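To: club-list
Subject: Re: tidy task, which objects are we keeping?

> I thought we had agreed on hard objects only for the first round, the
> blocks and the two cups. Now I see bags and cloth on the sheet. Can someone
> say what the final list is and how many runs each team owes? Our team has
> 31 done and I would like to know if we can stop.

You can't stop yet, sorry. The number is 60 per team, and it has been 60 since the July meeting. It was in the notes but on the second page, so I can see how it got missed. The Nisville team is at 83 because they kept going after they hit the number. Extra runs are fine but they don't carry over to anyone else.

On the objects: hard objects only was the plan for the practice round. For the round that counts, the rules sheet says household items on a table, with at least one soft item and one item in thin plastic. The cups stay on the list. The blocks are out because every team can already do them and the score sheet gives nothing for them.

The current list is five things: a cup, a bag of cotton swabs, a pack of wipes, a hair scrunchie, and a small plush toy. An open box goes on the table too. Put everything back to a new spot between runs. Joo had the same layout for a whole afternoon, and when we trained on it the arm went to the same place whether the bag was there or not.

For the bag, come in with the fingers open on both sides of it, go down slowly, and close on the swabs. If you close on the loose plastic at the end it will count as a pick on the sheet but it tends to slip when you lift.
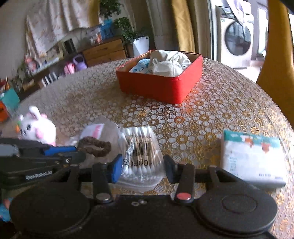 Do we have to use a plain tablecloth? Any cloth is allowed, patterned or plain, as long as it doesn't slide when the fingers touch it.

A few other things while I'm writing.

Name your folders with the team name first and then the run number. Coreo has been putting the date first and the script sorts them into the wrong pile. I fixed the ones from last month by hand and would prefer not to do it again.

If you drop something, keep the run and mark it D in the last column. Please don't delete it. We need the drops for the second half of the project, and right now we have very few of them on the sheet.

Wipe the finger pads before you start. Lint from the scrunchie builds up and then the wipes pack slides.

The charger for the gripper is back in the Trasero cabinet, bottom shelf. There is one cable and it is shared, so return it the same day.

To the person who asked: you have 31, so 29 to go. If your team can't get to the lab, reply here and we can move some of the hours. The sheet closes at 6 pm on the last day of the month and I will run the script that evening.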